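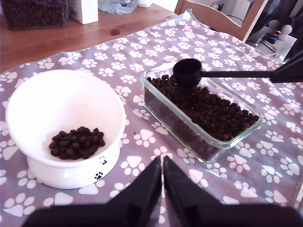 Rory Munro wrote to us after his first afternoon on the remote arms and wanted to know why scooping felt so much harder than picking up a block, when a block weighs more than a spoonful of cat food ever will. It's a lovely question, and it comes up so often that we've put it first.

Why is scooping hard to show?
The scoop is a long lever, and you're holding it by the far end. A small turn of your wrist becomes a big swing at the cup, and the kibble pushes back differently each time. Go in at a slant, let the cup settle, and only then lift.

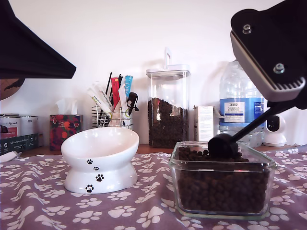
Alistair Baxter
Teaching Lead, Trumen Home Tasks

Do I have to use both arms?
Not for this one! Most people in our Vesa sessions scoop with one arm and let the other wait close by, and that's perfectly fine. If you do bring it in to steady the container, please do so in every run of that set, so the robot isn't learning two habits at once.

What if I spill some?
Keep going, if you can do it calmly. A run where you spill a little and carry on is still useful to us, so mark it "spill" and finish the pour. If the scoop slips out of the grip, stop there and start over.

How long is a set?
Seven runs, then a proper break. Tired hands get jerky, and the robot will copy jerky just as faithfully as it copies smooth.
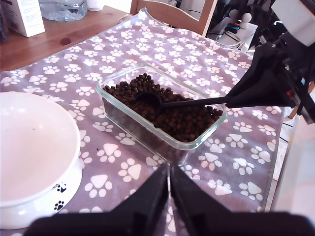
Moving the bowl and container between runs
Please do move them, a few inches or a slight turn, whatever feels natural for a kitchen table. Leave the cloth where it is until the set is done. New start positions for the Cletlow sessions will be posted in September.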